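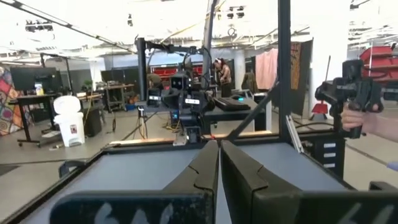 The Adholm worktable: pale blue-gray top, black metal rim.

Adholm Worktable with Rear Frame

I'll admit I get a little too excited about tables. I've been selling workshop furniture for a long time and most of it is fine, you put stuff on it, it holds the stuff up, done. The Adholm is the one I keep going back to, and it's what I tell friends to get when they ask me what they should put in the middle of a workroom (they do ask, I promise).

The top first, because that's the part you'll be looking at all day. It's a pale blue-gray, and I love it. White tops glare under shop lights and dark ones swallow every small black screw you set down. This color sits right in between, so you can find things on it! The black metal rim runs along the border and gives your clamps something solid to bite on. I've banged mine with a vise more than once and you'd have to hunt for the mark.

Then there's the frame at the back. Uprights go up from the table and a diagonal strut braces them, and you can hang pretty much whatever you like off it: lamps, a power strip, a screen arm, a shelf for the tape and the markers. I ran my first table for years without a frame and everything ended up on the work surface, including my lunch. Now the cords go up the post with hook-and-loop ties and the top stays clear. Use plenty of ties, and leave a bit of slack at the bottom so you can still shift the table to sweep.

Choosing your drawers

The black drawer cabinet is sold separately. It's the Merix, and it goes well beside the table. The drawer fronts take small white labels, and please do label them. I used to think I'd remember what was where, and I opened the wrong drawer every single time until I gave in and got the label maker out. Put the heavy things in the bottom one.

You can also get the Pimentel cabinet, which is wider and has deeper drawers. I like it for power tools. For hand tools and hardware it's too deep and everything slides to the back, so I'd stay with the Merix unless you've got big stuff to store.

Putting it together

Give yourself an afternoon and a second pair of hands for the frame. There are 22 bolts in the bag and the hex key comes with it, though I'd use my own, the one in the bag is a bit short. Leave everything finger tight until the strut is on, then go around and snug it all down. Level the feet last. If your floor is as bad as mine, get the Avevura leveling feet, they have more travel and thread right into the same holes.

Cleaning is a damp cloth and a little dish soap. Skip the scouring pads, they leave dull patches. Dried glue comes off with a plastic scraper if you're patient with it.

Price and shipping

Table with rear frame: $1,302
Merix cabinet: sold separately, ask for a quote
Avevura leveling feet: set of four
Usual lead time: 14 days

The table ships flat on a pallet, so measure your doorway before the truck shows up. The top is one piece and it doesn't bend around corners (ask me how I know). If you want the frame taller, or you'd like a table with no frame at all, drop me a line before you order and I'll work out the price for you.

Page updated Apr 14, 2019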